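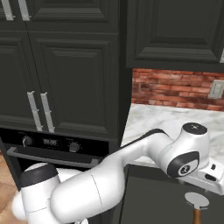

I have worked in the test kitchen at Istomum for six years, and since June a fair part of my job has been done on a screen. We write cooking and cleaning routines for care home kitchens, and the arm that is meant to carry them out gets its practice in a rendered kitchen before it goes near a real one. The simulated one is smarter than ours. It has a marble worktop and a brick wall behind it, and the oven is built in under a pair of tall cupboards, so the white arm has to reach across the front of the oven to get over the worktop. I spend a lot of my mornings looking at that reach and deciding if a cook would put up with it.

The old way was simple. Assunta Costa and I stood in the kitchen with a clipboard and did each job by hand until we agreed on the steps. We knew where the hot things were. Now the software, which is called Loltora, runs the same job overnight with small changes, and in the morning there is a list. Yesterday's had 3,711 attempts on it. Of those, 649 were marked for a person to look at, and the person is me.

Most are dull. A handle is missed, or something is set down too near the edge. I write a line on each and send it back. The programmers at the Grivdale office are polite about my notes, though it took them a while to see that a cook won't leave an oven door open while she goes to the other side of the room.

What has changed is who gets asked. There were four of us in the kitchen and now there are 2 - the others moved to the Monti site, one of them gladly and one not. Nobody was sacked, but nobody was replaced either. My pay went up by around 2,000 a year and my feet hurt less. My eyes hurt more. I asked for a better chair and got it within the week, which never happened when I was asking for knives.

I miss the tasting. Assunta still cooks on her own account at lunch, and I go down for that when the list is short.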